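Fault note: late jaw release on the hand-held pairs
Benjie Sarmiento, Latari bench group
22/09/2018

Readers who use the Koniser hand-held grippers for the folding work will know that pair 2 was withdrawn. The fault was late release. The operator let go of the trigger, the jaw stayed shut, and the hand had already moved on. In most cases the garment was dragged. In one case a seam tore and the operator strained a thumb trying to force the jaw open. 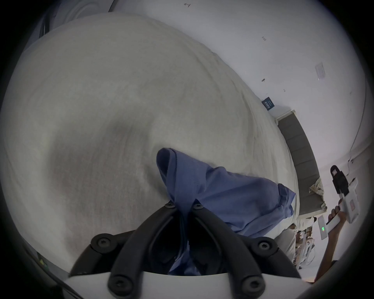
We went back through the logs for the pair and found 44 late releases over 6 sessions. The delay was shortest at the start of a session and grew with use. Releases under light load were normal. Releases after a long hold, with the cloth pulled tight, were the ones that went wrong, and the left unit accounted for all but 5 of them.

The status light is no guide. It stayed green through every late release because it reports power and link only. The jaw position is logged, but it is not compared with the trigger position while the unit is in use, so no warning was given at any point.
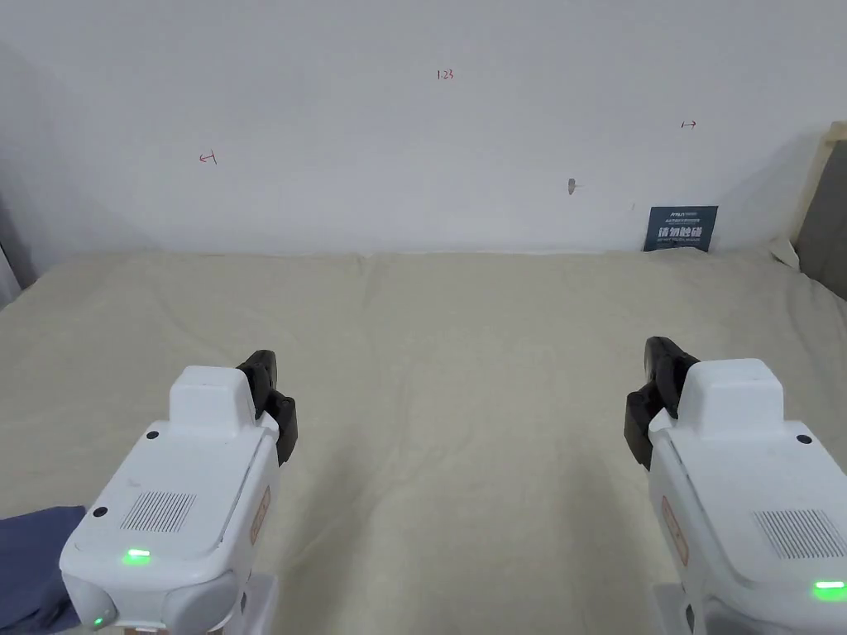
Both grippers at the covered work surface, status lights green.

On the bench we took the left unit apart. The return spring was within limits. The pivot bushes had picked up lint from the cloth, packed hard on the inner face, and the pivot screws had been done up past the setting on the Odeck sheet. Either one alone gave a small delay when we tried it on a spare. Together they gave the full fault. The Marino build of the same jaw has a wider bush and did not show it under the same test, though we have run only 2 of those.

The over-tight screws are our own doing. The sheet gives the setting for the older links, and the newer ones need less. A corrected sheet goes out in October. Until then, set the pivots so that the jaw opens fully under its own spring with the unit held nose up, and check again after the first long hold.
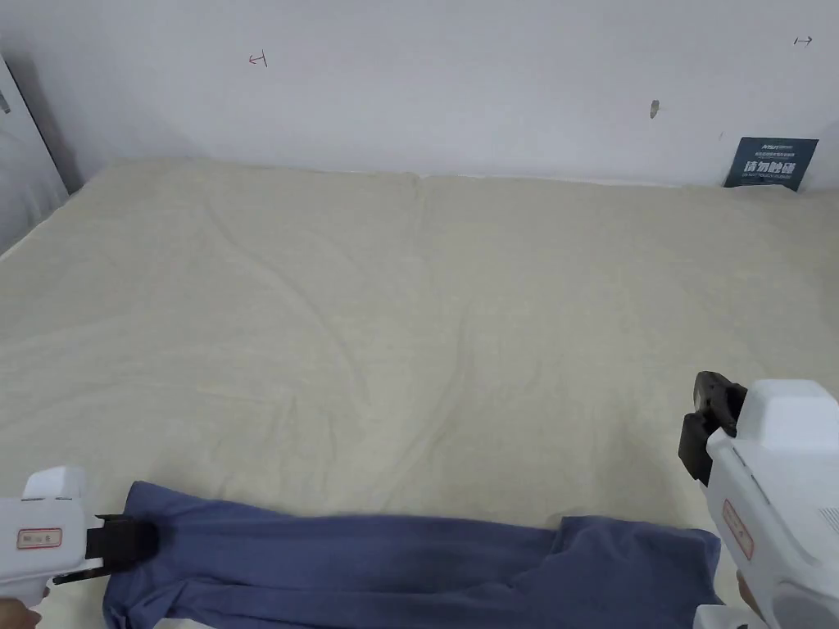
Can I keep working if the jaw sticks once and then frees itself?
Stop, put both units down and log it. A single sticking release counts as a fault, and the pair stays out of use until the pivots have been cleaned and reset.

Cleaning is dry only. Use the soft brush, then the hand blower, working from the inner face outwards. Do not oil the pivots. Oil holds the lint and the delay comes back sooner, as we found on the spare.

If the jaw is shut on cloth and will not open, keep fingers out of the gap. Slacken the cloth first by bringing the two units together, lay them on the surface, switch off, and only then back off the pivot screw on the stuck side.

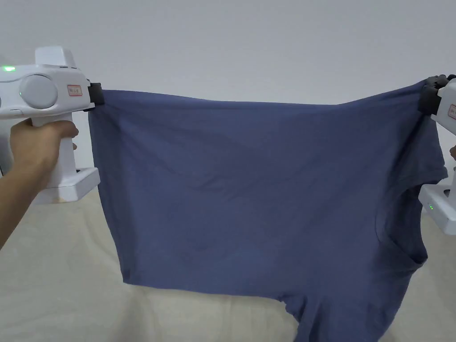 Long holds under tension should be kept short for now. Where a task calls for a garment to be stretched between the units, bring them slightly together before releasing the trigger. This takes most of the load off the bushes and cut the delay on the faulty unit by half.

Pair 2 has new bushes and is on test. The trigger and jaw comparison has been asked for as a software change, with a tone when the two disagree. No date has been given for it.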